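**Gripper pads don't meet evenly, objects slip – school robotics club**

posted by penden_club, 2021-10-04

Our club is recording hand-held gripper demos for a pick-and-place project. The pads are on tight, but small rounded objects still slip on one try in three.
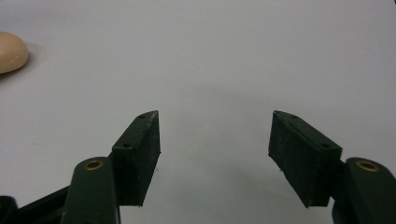
We have 77 good demos so far and need 90 by January. Is it the pads or us?

**Efe Haruna**

Wipe the pads first. Dust kills grip – a damp cloth is enough.

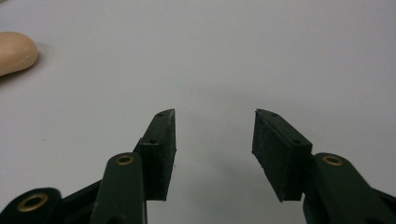 *Jaws open, pads with pale dust and scuffs*

**cutport**

Same problem here. We bought new pads.

**plalar_2**

Practice matters more than pads. Have one person do every pick until the motion is steady. Close the jaws around the middle of the egg and leave the rounded end sticking out, then carry it to the basket slowly.

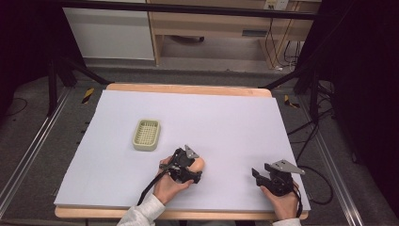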